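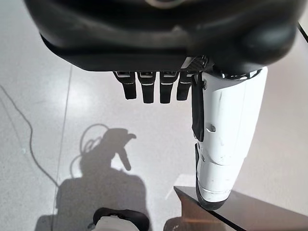

2026-02-13

I've wanted to see inside the Hamel towel mill since we moved out this way, and this morning I finally got to, because the Tutcombe open day landed on my day off! I dragged Julián Ibarra along (he wanted the discount shop, I wanted the looms) and we got there way too early and sat in the car eating crackers until they opened the gate.

They split everybody into groups at the door and gave us foam earplugs. Take the earplugs. I put mine in my pocket like a big tough guy and about ten steps into the weaving shed I was digging for them.

Our guide was Ruan Potgieter, who has worked there long enough to have started on the old machines, and he talks just as loud outside the shed as inside it. He took us through the yarn store first, which is cool and dim and smells kind of like a cardboard box. Each warp for the standard bath towel has 1,803 ends in it, and every one has to go through its own little eye before the loom can run. When a pattern changes they mostly tie the new yarn onto the old and pull it through, but when they can't, somebody sits down and threads it. I asked how long that takes and he just laughed.

What I never understood before today is where the loops come from. There are two warps! One is pulled tight and makes the base cloth, and the other is kept slack. The loom puts in a few rows of weft without pushing them all the way up, then shoves them forward together, and the slack threads have nowhere to go so they pop up into loops. Ruan slowed one down so we could watch it and I made him do it twice.

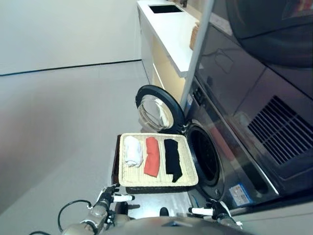 *White towel, red-orange cloth and a black piece, side by side on a woven tray.*

After weaving comes the wet end, and I'm afraid I lost some of this to the noise of the extractors. New toweling is stiff when it comes off the loom because the yarn is coated with starch to get it through all that rubbing. So it's scoured, bleached if it's going to be white, dyed if it isn't, and rinsed more times than I would have guessed. Reds are the fussy ones. Ruan said a deep red gets an extra rinse every single time, and you should still wash it by itself at home the first few times. Julián gave me a look here (there was an incident with his gym shirts, and I've apologized for it).

I did ask the question everyone asks, which is why my towels at home feel like toast. Fabric softener, he said, before I'd even finished. It coats the loops and they stop soaking up water. Use less detergent than the cap tells you to, skip the softener, shake the towel out hard before you hang it, and don't stuff the drum. 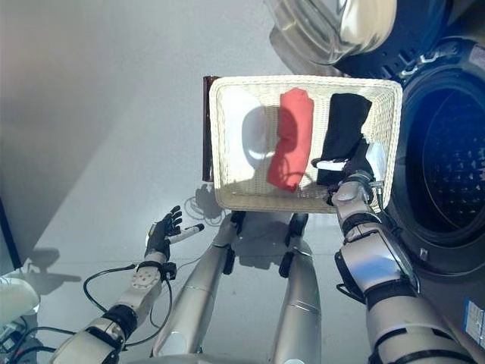 He also said to fold towels in thirds the long way first so the side hems end up tucked inside, and that rolling is fine if you're short on shelf space. I've been folding mine in half my whole life. I tried the thirds thing tonight and the closet door closes now, so there you go.

The finishing room was my favorite part. It's bright and warm, and there's a line of people at hemming machines going so fast I couldn't follow their hands. One of them had a radio going and was singing along under her breath. Seconds get pulled here for the tiniest things, a snagged loop or a hem that wanders a little, and they all go into bins for the shop.
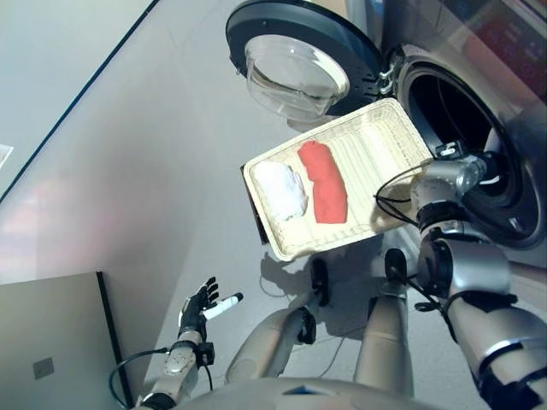
## The shop, and getting there

Seconds are sold in bundles. I paid $49 for the big one, which got me bath towels, hand towels and a mat in a green I would never have picked but now like a lot. Julián bought a robe and wore it to the car.

The café does soup and rolls until they run out, and they ran out right in front of us. Bring a snack. Parking is in the field behind the dye house and it was pretty muddy, so wear boots. They cap the open day at 300 visitors and you have to book ahead for the weaving shed, but the shop is open to anybody who walks in.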